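Unit 3: Updates and Compatibility
Notes by Elis Harries

Reading before the lab: the release notes for Plimetti 16, first two pages only.

What we mean by compatible

A program is compatible with an operating system if it installs, starts and does its normal work on that system. A program that starts but can't print is partly compatible. Vendors don't all use the word the same way, so check what they tested.

Backward compatible: the new version opens files and settings made by the old version.
Forward compatible: the old version copes with files made by the new one. This is rarer. Don't count on it.

Version numbers

Most of the software in this course uses two numbers with a dot between them. The first goes up when something may break. The second goes up for fixes and small additions. Going from Larnia 2.2 to 2.3 should be safe. Going from 2.3 to 3.0 means reading the notes first.

Some browsers raise the first number every few weeks whatever has changed. For those, the number tells you the age of the build and very little else.

Order of updates

When both the system and the programs need updating, the usual order is:

Back up the user's files and the browser profile.
Update the programs to the last version that supports both the old and the new system.
Update the system.
Restart, then check for program updates again.

Extensions are a separate matter. They may be switched off after a major update until their author marks them as tested. Write down which ones were on before you begin.

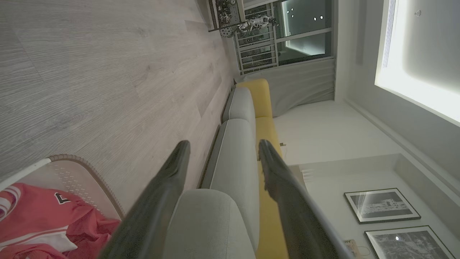
Rolling back

Going back to an older browser build is possible, but the profile may already have been converted. The Trurnau case from August is the one to remember: the old build was put back, the profile would not load, and the bookmarks came from the backup. Sotiropoulos covers profile formats in chapter 3.

For the lab

Bring your list of installed extensions. Work in pairs on one machine. Record the version numbers before and after each step, including the steps where nothing changed. Lab sheets go in the tray by the door before you leave.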